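MEDIA RELEASE
October
By the Gidach communications office

Gidach completes first round of side-by-side hand and controller trials

Gidach today released the results of its first structured comparison of robotic hands, wrist cameras and operator controllers for bench-top assembly work. The trial was carried out at the company's own workshop and covered two multi-fingered hands, the Stullel and the Khurana, and a parallel-jaw gripper that Gidach has used in its own projects for several years. Each was tested with two methods of operator control.

In total, 2957 attempts were recorded. Of these, 2704 were accepted for analysis. The remainder were set aside under rules agreed before the trial began, most often for a dropped video signal or a task that had been laid out incorrectly at the start.

The company undertook the work in response to repeated requests from customers in light manufacturing, packaging and repair. Many of those customers had been offered hands and grippers on the strength of short demonstrations, and had found it difficult to judge how the equipment would behave on their own benches. Gidach's position is that a buyer should be able to see the same job done by different hands, under the same conditions, before any money is committed.

What was tested

The tasks were chosen to reflect ordinary bench work. They included picking up small flat parts, turning a part over, placing a tab into a slot, pressing two panels together at a right angle, and moving finished pieces to a tray. Slotted wooden box kits were used for much of the assembly portion. The kits are inexpensive, easy to replace and unforgiving of poor alignment, and they can be put together by a person without tools.

Every hand was fitted to the same model of arm and mounted at the same height. Operators worked through a fixed list of tasks in an order that changed from one session to the next, so that no hand had the benefit of always coming last, when operators were most practised.

Two control methods were compared. In the first, the operator wore a headset and tracked gloves, and the hand followed the movement of the operator's own fingers as closely as its joints allowed. In the second, the operator used a pair of handheld controllers with a trigger for opening and closing. The parallel-jaw gripper was driven with the trigger controllers and with a simplified glove setting that used only the thumb and index finger.

Fliltance, an independent firm specializing in test design, prepared the scoring sheet and checked a sample of the recordings. Fliltance has no financial interest in any of the hands or controllers tested.

Main findings

On the simplest tasks, the parallel-jaw gripper remained the strongest performer. It completed 91 per cent of accepted attempts at picking up and moving a single flat part, and operators reported that it was the easiest of the three to learn. For work that consists mainly of lifting an item from one known position and setting it down in another, Gidach does not see a case in these results for moving to a more complex hand.

The picture changed when parts had to be turned, steadied or guided. In the slot-and-tab tasks, the Stullel hand completed 73 per cent of accepted attempts with glove control, ahead of both the Khurana hand and the gripper. Operators were often able to hold a panel with two fingers and nudge it with a third, a movement that the gripper could not reproduce without setting the part down and picking it up again.

The Khurana hand gave a firmer hold on thicker parts and was preferred by operators for pressing panels together. It was slower to open fully, and this cost time on tasks with many small pieces. The manufacturer's adjustment for opening speed was left at its standard setting throughout, as was every other user setting on the three devices.

Glove control produced better results than trigger control on assembly tasks, and slightly poorer results on simple picking. Operators also tired sooner with the gloves and headset. Sessions were limited in length for this reason, and the company would advise any customer considering glove control for daily use to plan for regular breaks and for more than one trained operator.

Camera position

A separate part of the trial looked at where cameras should be placed. Operators were given an overhead view, a view from the wrist, or both together. The wrist view was valued for the last few centimetres of travel, when the fingers are close to the part and an overhead camera is often blocked by the arm itself. It was less helpful for finding parts at the beginning of a task. A large part of what a wrist camera records is the arm, the hand and whatever lies beyond the bench, and the work may occupy only a small area.

Most operators chose to keep both views open when given the choice. Where only one camera can be fitted, Gidach recommends the overhead view for picking and the wrist view for assembly.

The trial also confirmed that the angle of the wrist camera matters a good deal. A change of a few degrees was enough to hide the fingertips behind the knuckles on the Stullel hand. The mounting bracket was redesigned partway through preparation, before any scored attempts were made, and the drawings for the final version will be included in the full report.

Conditions in the workshop

The comparison was held in a working space and not in a closed laboratory. Daylight, overhead lighting, nearby desks and the movement of other staff were accepted as part of the test. The company considers this closer to the conditions in which its customers operate. Lighting was noted at the start of each session so that its effect on the cameras could be examined later.

Staff seated at the bench laid out the parts and reset them between attempts. Resetting by hand proved to be the slowest part of the day — on some tasks it took longer than the attempt itself — and a simple locating tray was introduced for the picking tasks. No tray was used for the box kits, which were placed by eye within a marked area.

Limits of the results

Gidach asks that the figures be read with care. The operators were all company staff with some earlier experience of remote handling, and new users may find the balance between gloves and triggers to be different. The parts were light and dry. Nothing in the trial tested heavy loads, soft goods, food or liquids, and no long-term wear figures were gathered.

The results also describe operator-controlled work only. They do not show how any of the three devices would perform under automatic control, although the recordings have been kept in a form that would allow that question to be studied.

Operators gave written comments after every session. These were not scored, but they will be published in edited form with the report. Several comments dealt with matters that the scoring sheet did not capture, including the noise of the hands at rest, the routing of cables across the bench and the difficulty of judging finger pressure without any sense of touch.

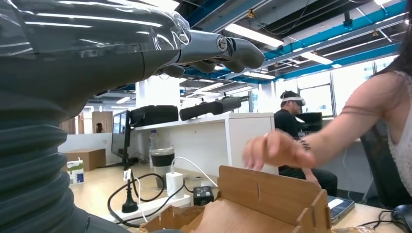 Next steps

A second round of trials is in preparation. It will use the same arm, the same scoring sheet and an enlarged set of tasks, including cable connection and the opening of small cartons. The Stullel and Khurana hands will both return, and the company is in discussion with other suppliers about taking part. Suppliers will be asked to accept the published rules in full, and to agree that results will be released whether or not they are favourable.

Gidach will also test a fingertip pressure signal that can be felt through the operator's glove. Early bench checks suggest that it may reduce the number of parts pushed out of place during assembly, but the company will make no claim on this point until scored attempts have been completed.

The full report, with task descriptions, scoring rules, bracket drawings and operator comments, will be available on request at no charge. Customers who wish to submit a task of their own for the second round may do so through the Gidach communications office. Submissions should include a short written description, a sample of the part and any limits on how it may be handled. Samples can be returned after testing if this is requested at the time of submission.

About Gidach

Gidach designs and installs remote handling and bench automation equipment for small and mid-sized manufacturers. The company provides equipment selection, operator training and on-site support.

Media enquiries may be directed to the Gidach communications office during business hours.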